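Ladau Hand-Held Gripper: Recording Demonstrations — FAQ

Last updated 10 May 2018

Do I need a robot to record a demonstration?
No. The hand-held gripper has the same jaws and the same camera position as the arm-mounted version. You carry out the task by hand and the Nultance software converts the recording into arm motion later.

When should I use remote control instead?
Use it when the task depends on the arm's reach or on joint limits. Remote sessions take longer to record but need no conversion.

Can I record cloth tasks?
Yes, from release 7 onward. Bring the jaws in slowly and keep the fold centered between the rollers.

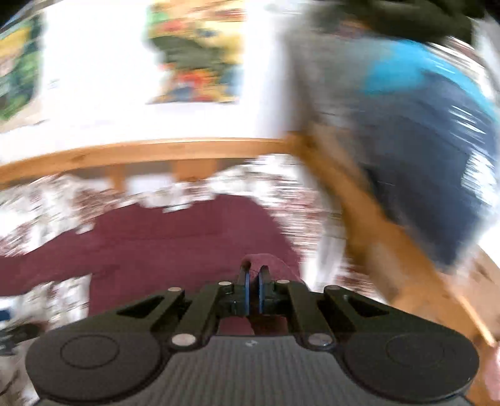
Gripper camera view: jaws approaching a fold of maroon cloth.

Why is the background smeared while the gripper stays sharp?
The camera moves with the gripper, so the jaws hold still relative to the lens and the room does not. Some blur is acceptable. Episodes with blur from start to finish are rejected on upload.

Can other people be in the room?
Yes, with their consent. Keep them out of the space between the jaws and the object.

How many episodes does one task need?
Our cloth set holds 1243 episodes. For a single object in a fixed place, 51 is a workable minimum.

What does error 2 mean?
Tracking was lost — usually from a fast turn toward a blank wall. Discard the episode and record it again.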